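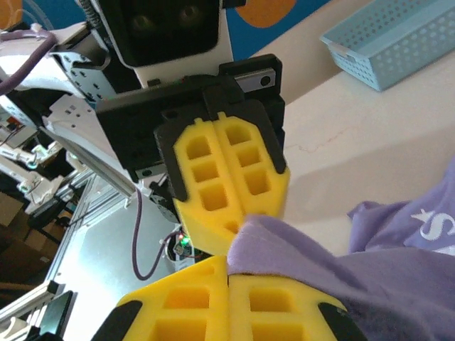 What is the best way to fold a soft, fuzzy fabric with a print on it?
Loosely, with the printed side facing in and no sharp crease across the design, and then leave it alone.

HARNORA DECLINES TO ENDORSE A FOLDING METHOD, RELEASES PLAIN ADVICE ON FUZZY PRINTED FABRICS INSTEAD

Home textile care firm says most folding systems for throws, robes and plush sleepwear promise more than cloth can deliver

NULTINE – Harnora, which washes, mends and stores household textiles, today released a short guide to folding and putting away soft, napped fabrics with printed designs. The guide runs two pages. It contains no branded technique, no special board and no claim that a tidy shelf will change anyone's life.

The company began the work in November after customers kept asking which of the popular folding methods it recommended for fuzzy throws and pajamas. Staff tried the methods on items from the firm's own storage shelves. They came away without a winner.

"We wanted to be able to tell people that one of these was better," said Asnakech Tamiru, head of garment care at Harnora. "I folded the same throw so many ways that I got tired of looking at it. A thick fabric wants to spring open. You can roll it or stand it on end or tuck one corner into another, and once you reach in for the one underneath, it's a heap again."

Harnora asked 100 of its regular customers to use a folding method of their choice at home for a month and keep notes. Most reported that their shelves looked better in the first week. Far fewer were still folding that way by the end, and several returned the notes with only the first few days filled in. The company does not present this as research. There was no comparison group, the customers picked their own methods, and people who agree to keep notes on folding are probably neater than average to begin with.

Why fuzzy fabric is awkward

Smooth cotton takes a crease and keeps it. A napped fabric is thicker and softer, so the layers slide and puff up, and a pinch of cloth picked up near the middle will usually bring a second layer along with it. Edges are hard to find when the whole thing is bunched. Color makes some difference too: on a deep, even purple the folds can be hard to tell apart, while a white star or a line of lettering gives the eye something to line up.

That last point is one of the few tips in the guide that staff were willing to defend. Find the print first, turn it to face up, and smooth outward from it toward the edges. Once the cloth is flat, turn it over and fold from the plain side so the design ends up on the inside.

"It saves a little hunting for corners," said Nahom Gebreyes, who runs the folding tables at the firm's Rowbotham workroom. "I wouldn't go further than that. If somebody says it cuts your folding time in half, ask them how they timed it."

What the guide recommends

Shake the item out once before folding. Lay it on a flat surface bigger than the finished fold; a bed is fine. Smooth it by hand, moving with the nap.

Fold in thirds where you can. Folding in half tends to put the crease straight through the middle of the design, where many prints sit. Repeated hard creasing in one place may show as a line or fine cracks in some printed designs, depending on how the print was made. Harnora's view is that a sheet of plain tissue inside the fold is worth using for something you plan to store for a season and a waste of tissue for something you will wear tomorrow.

Keep stacks short. Weight flattens the pile at the bottom, and a tall stack of soft items leans. Fabric that has been pressed flat usually recovers some of its fluff after a shake and an afternoon on a chair, though the firm has seen pieces that never quite did.

Make sure everything is fully dry before it goes on the shelf, including seams and cuffs. They dry last.

What it does not recommend

The guide passes on vacuum bags for plush fabrics that will be needed again soon. It finds no good reason to buy drawer dividers for items thicker than the dividers are tall. It takes no position on color sorting beyond noting that it is pleasant to look at.

It is also doubtful about folding everything in the first place. A throw that lives on the couch and gets used every evening can be draped over the arm. Harnora stores roughly 200 such throws for customers over the warm months, and in the company's opinion most of the wear on them comes from washing and drying, with folding a distant second.

Etenesh Abera, a longtime Harnora customer who kept notes for the trial, said she went back to her old habit before the month was up. "I do thirds, then half, and I push the door shut," she said. "The rolling looked lovely. I have kids, and they pull from the bottom."

Ernő Fekete, who edited the guide, said the company had considered giving the advice a name and decided against it. An early draft ran to 30 steps. "Amanuel crossed out most of them," he said, "and I couldn't argue for putting any back."

Amanuel Wako, managing director of Harnora, said the firm expects the guide to disappoint some readers. "People have spent money on this subject and they would like a better answer from us," he said. "We'll look at any method someone sends in. We would want to see the shelf again after a month, with the same people using it."

Availability

The guide is free and can be picked up at the Harnora counters in Nultine and Rowbotham or requested by mail. A large-print version is available on request. Customers may bring in one item for a folding demonstration during counter hours, mornings only.

About Harnora

Harnora cleans, repairs and stores household textiles for homes and small inns. Its workroom is in Rowbotham. The company does not sell storage boxes, dividers or folding boards.

Press contact: Ernő Fekete, Harnora, Nultine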